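Re: [rehoming-list] Bonded pairs - do we split them or not?
Posted to the list: December 8, 2018

Replying to the message from the Tanner branch, which I have left in below because several people said they had not received it.

> We have had Perkier and Rondura in since March. Both are crossbreeds, Perkier is the brown one and is 11, Rondura is a year or two younger as far as the vet can tell. They came from the same house after the owner went into care. They have been advertised as a pair the whole time.
>
> In that time we have had 13 enquiries. Every one was for one dog or the other, and most were for Rondura. We have said no each time because the intake form says "bonded". I am starting to wonder whether that word is doing them any good. They are well looked after here but a kennel is a kennel, and the older one will not have many more winters.
>
> Has any other branch split a pair that was marked as bonded? How did you decide, and would you do it again? I would also like to know who is allowed to change the form once it has been filled in, as I can't find it in the handbook.
>
> Tanner branch

The short answer to your last question is that the branch can change it. The intake form records what the previous owner or the family told us on the day. It is a starting point and was never meant to be binding. The handbook only covers the first two weeks, so you didn't miss anything. Write the new assessment on the back of the form, date it, and keep the original wording so that whoever adopts can see both.

On whether to split, we have done it at Cenier and I would do it again, but only after a proper trial. We have also had a pair where the trial made it plain that we shouldn't, and they stayed on our books for a long time before they went together. I will put down what we do and you can take what is useful.

"Bonded" gets used for at least two things. Some dogs have lived together for years and get on well, and that is all it is. They share a bed in cold weather, they eat side by side, and if one goes out for a walk the other has a look at the door and then goes back to sleep. Other dogs can't cope on their own. They stop eating, or bark until they are hoarse, or scratch at the door until their feet are sore. The family usually can't tell you which sort they have, as the dogs have never been apart. In your case nobody could have known on the day they came in.

Age matters too, though less than people think. An old dog with poor sight or hearing often uses the other one as a guide, and you should find that out before anything else. Walk Perkier alone somewhere unfamiliar and see whether the dog is willing to go forward. If there is any doubt, ask the vet to check eyes and ears and say why you are asking. Ours does not charge for this if it is done at the same visit as the boosters.

I would leave the advert as it is while you do the trial. If you change it first you will get a rush of calls for Rondura and feel pushed into an answer.

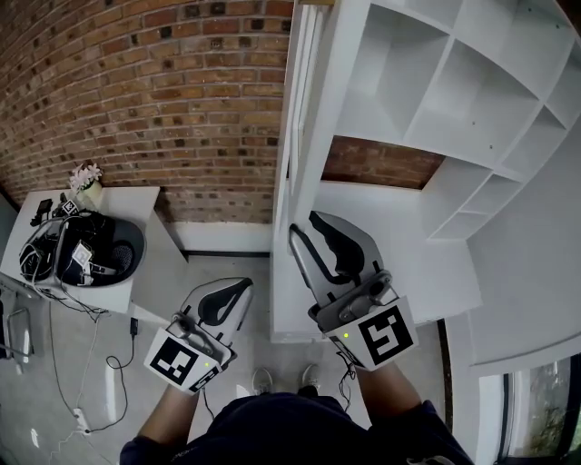
How we run a separation trial

Start with walks. Take one dog out for ten minutes and have a second person stay within earshot of the other. Do this once a day for a few days, swapping which dog goes. Write down what the one left behind does, in plain words. "Whined for two minutes, then lay down" is useful. "Was upset" is not, because the next person on shift will not know what you meant by it.

If that goes well, feed them in separate kennels where they can still see each other, then in kennels where they can't. Refusing one meal means little. Refusing three in a row means stop and go back a step.

Then try single nights. Put them well apart, each with bedding that has been slept on by that dog and not washed. We do one night apart and two together, and then two apart. The second night is often harder than the first, so please don't judge it on the first.

The last stage is a foster home for one of them for a week. I would send the older dog, as the quiet will do some good whatever the result. Give the foster home the same sheet to fill in. Ask them not to bring the dog back to visit during the week. We allowed this once and it set both dogs back.

The whole thing takes us up to a month. It can't be rushed much, and if the kennels are full over the holidays I would wait until they have quietened down. A dog that is already on edge from the noise next door will fail a trial it would otherwise pass.

What it costs

I was asked about this off the list, so I will answer it here. We looked at two older pairs from the last few years. The first pair, which we kept together, cost us 1,553 pounds from intake to adoption, and most of that was dental work that would have been needed in any case. The second pair, which was split after a trial, came to 1,173 pounds for both dogs. I don't think you can draw much from two cases and I would not want anyone to use those figures as an argument for splitting. They are in our branch records if the Tanner branch wants them for its budget.

One thing that did help with the first pair was offering to pay for the older dog's medication after adoption. The couple who took them had wanted one dog. They had room for two but were worried about the vet's bills. Once that was written down and signed they came back the same week. If you have not already offered this for Perkier it may be worth putting in the advert, near the top. "Ongoing treatment for existing conditions paid by the branch" is the wording we use. Check that you have the funds before you print it.

Changing the advert

If the trial says they must stay together, I would rewrite the advert anyway. Thirteen enquiries for one dog suggests people are looking at the photo and not reading past it. Use one picture with both of them in it and drop the single ones. Put both names in the heading. Say what two old dogs are like to live with: two short walks, a lot of sleeping, one bed if it is big enough. People imagine double the work and with dogs of this age it isn't.

If the trial says they can be parted, say so in the advert and say how you know. We had complaints the first time from people who remembered the earlier listing and thought we had given up on them. A couple of lines about the trial dealt with most of that. I would still give a home for both first refusal, for two weeks or so, before placing either one.

Do ring back the people who asked before. Some will have found another dog by now, but it takes an afternoon and you have their numbers.

Two smaller points from your message. The microchip records for the two dogs are separate even if they came in on one form, so check that both have been moved over to the branch. We found one last year still registered to the old address. And if the former owner is well enough to be told, I think they should be told what you decide, through the family if that is easier. Ours liked to have a photograph.

I can send our trial sheet to anyone who wants it. It is a single page, and the copy on the shared drive is an old one without the feeding section, so please ask me for it and don't use that one. If other branches do this differently I would be glad to hear, especially anyone who has tried a shorter foster stage, as we are always short of homes for it.

Cenier branch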